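Onde mora um site?

Quando escreves o endereço de um site, a página aparece no ecrã num instante. Mas onde estava ela antes? Muitas crianças pensam que estava dentro do computador delas, e eu também pensava assim quando era pequena.

Um site mora num computador que se chama servidor. Servir quer dizer dar alguma coisa a quem pede. O servidor espera os pedidos, de dia e de noite, e responde com textos, desenhos e sons. Ele não precisa de ecrã nem de rato.

Como é que o teu computador encontra o servidor certo?

Cada servidor tem um número, como uma casa tem um número na rua. Estes números são compridos e difíceis de lembrar. Por isso existem os nomes, que nós escrevemos com letras. Há uma espécie de lista telefónica da internet, chamada DNS, que recebe o nome e devolve o número. O teu computador pergunta primeiro a esta lista e só depois vai bater à porta do servidor.

Imagina a escola da professora Neusa Camargo. Os alunos fizeram um site sobre caracóis e deram-lhe o nome Grodeo. Para o guardar, a escola alugou um espaço pequeno num servidor. Alugar este espaço chama-se alojamento. No mesmo servidor moram mais 229 sites, cada um na sua pasta, e um não pode mexer nas coisas do outro. É parecido com um prédio de apartamentos.

E se toda a gente visita ao mesmo tempo?

Em outubro, o site dos caracóis teve mais de 3000 visitas. O servidor respondeu a todas. Quando chegam pedidos de mais, eles têm de esperar numa fila e a página demora a abrir. Então pode ser preciso mudar para um servidor maior, ou dividir o trabalho por dois.

E se o servidor se estraga?

Os servidores também avariam, como as bicicletas. Por causa disso fazem-se cópias de segurança, guardadas noutro lugar. A aluna Yetunde Tamuno apagou sem querer a página com os desenhos, às quatro da tarde, e a professora foi buscar a cópia da noite anterior. Só faltava um caracol, que a Yetunde desenhou outra vez.

Palavras para guardar

Servidor: computador que responde aos pedidos.
Alojamento: o espaço alugado onde mora o site.
DNS: a lista que troca nomes por números.
Cópia de segurança: uma segunda cópia, guardada noutro lugar.
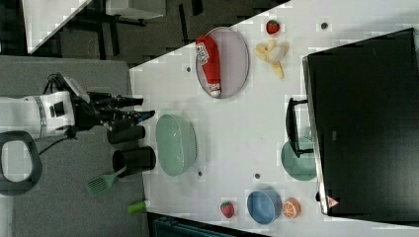
Domínio: o nome do site, que também se paga, quase sempre uma vez por ano.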